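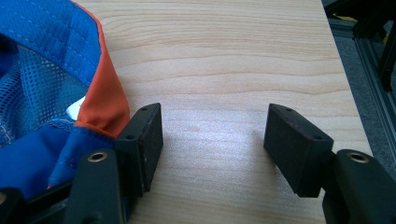 ARWOOD, 6/17/24

## Week 7: Withdrawing a banknote series from circulation

These notes accompany the second lecture on currency management. Students should read them before the tutorial and bring a calculator.

### Terms used in this unit

**Legal tender** is money that the law recognises as payment of a debt. A shop may still set its own terms of sale before a debt arises, and many post a sign refusing large notes.

**Withdrawal** means that the issuing authority stops putting a series into use and removes returned notes as they pass through the banks. Withdrawn notes may remain legal tender for years.

**Demonetisation** is a separate legal step. From the stated date the notes can no longer be used in shops, although the issuer may continue to redeem them at face value.

Students regularly confuse the last two terms in written work. Marks will be deducted where an answer treats them as the same.

### Case: the Koletti paper series

The Koletti case is set in a small economy that replaced its paper notes with polymer. The old and new series circulated together for 300 days. During that period commercial banks paid out polymer notes only and sent all paper notes to the cash centre at Eltmont for counting and destruction.

By the end of the period, 80 per cent of the paper notes by value had been returned. The remainder fell into three groups: notes held as savings, notes held abroad, and notes lost or destroyed. The issuer had no direct means of measuring each group, and the lecture will consider how far surveys of households can help.

Rural districts were slower to return their notes. The Worku district had one bank branch, and traders there continued to accept paper notes among themselves after the larger towns had ceased to do so. A mobile exchange counter was sent to the district and redeemed notes from 3,466 account holders. Persons without an account were required to show identification and complete a declaration.

### Accounting treatment

A banknote in circulation is a liability of the issuer. When a note is redeemed, the liability falls and the holder receives a new note or a deposit of the same value. Where notes are never presented, the liability remains on the books until the law permits it to be written off. The gain is usually transferred to the government, subject to a provision for late claims.

### Tutorial preparation

- Set out the entries for the redemption of a paper note against a bank deposit.
- Prepare a short argument for or against a fixed final date for redemption.
- Read the chapter on seigniorage in the unit reader, omitting the appendix.

Written answers are to be submitted at the start of the tutorial. Late work is covered by the policy in the unit outline.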